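About Drendberg

Most tutoring companies will promise you a better score in six weeks. We have read a lot of those promises and we don't believe them, so you won't find one on this page.

Drendberg is a small evening school for adults who want to read, write and do everyday math with less trouble. Lucie Ross and Dale Zacharias started it after years of teaching at larger places, where they sat through too many meetings on "learner engagement" and saw too few people get through a lease or a pay stub on their own. We have two classrooms on Poirier Street and 14 teachers, most of them part time.

We are wary of learning styles. We are wary of apps that hand out badges. When a salesman tells us that students "retain 90 percent" of something, we ask where the figure came from, and the conversation tends to get short after that.

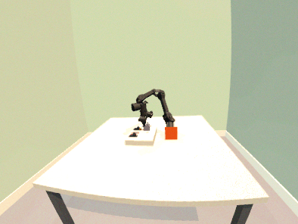
What we do is old and fairly dull. You come twice a week. You read something out loud, you write half a page, and a teacher goes over it with you while you sit there. Qianru Wan runs the math evenings in much the same way, with pencils. Aaliyah Melnyk handles placement, and she will tell you if she thinks another school would suit you better.

Does it work? For some people. To date 1,414 students have enrolled, and plenty of them quit before the end of their first term. We would like to know why, and the exit forms don't tell us much. Any school that claims to keep everybody should be asked how it counts.

New classes begin in May. Visitors can sit in on a lesson before paying anything. Call the office and ask for Aaliyah.

Page last updated 2018-03-10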